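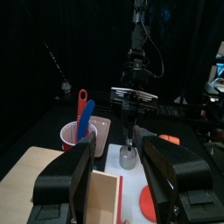
Wrist camera timestamps drift against joint states during bimanual handover
Posted by Parviz Tehrani

I am running a two-arm kitchen task on Jolta, with one camera on each wrist. The left arm waits near the table while the other arm comes down over a silver metal cup on a white cutting board. The red cup holding the spatulas stays in the planning world as a fixed obstacle.

The planner is fine in simulation. On the real arms, the cup pose estimated from the left wrist camera jumps sideways whenever the left arm is still moving. When both arms are stopped it settles again. I logged the offset between the image stamp and the nearest joint state and got 47 ms at the start of a run and 73 ms by the end. Joint states are published at 200 Hz. The pose filter takes the latest transform for each image.

I have redone the hand-eye calibration twice with the same result. Is there a setting in Jolta for this, or do I need to write my own synchroniser?

Gholamreza Tehrani

Your calibration is probably good. If the error vanishes when the arm stops, look at time before geometry.

Two separate faults are likely here. The first is the lookup. "Latest transform" pairs an old image with a new arm pose, so any arm motion during the delay goes straight into the cup pose. Ask for the transform at the image stamp and let the buffer interpolate. At 200 Hz the interpolation error is small enough to ignore.

The second is that your offset grows during a run. A fixed delay would stay flat. Check whether the image stamp comes from the camera clock or from the host on arrival. If it is the camera clock, the two clocks are drifting and you need to fit offset and rate together. If it is the host, look for a queue filling up in the driver. Set the queue length to one and log again before changing anything else.

To measure the fixed part, swing the wrist joint slowly back and forth with a marker in view, then cross-correlate the joint velocity with the image motion. Do it for each arm – the two cameras need not have the same delay.

Also mask out the fingers before the pose step. In a wrist view they cover a good part of the lower image, and they do not move with the background. A static mask per gripper opening works for us.

Babaei

Had the same on Tumora, not Jolta. I put a 100 ms wait before each grasp and only accept a pose when the arm is still. Slow but it works. No idea about the drift part, I never logged it.

Pandville Help – Contact us | Copyright Pandville and contributors | Back to top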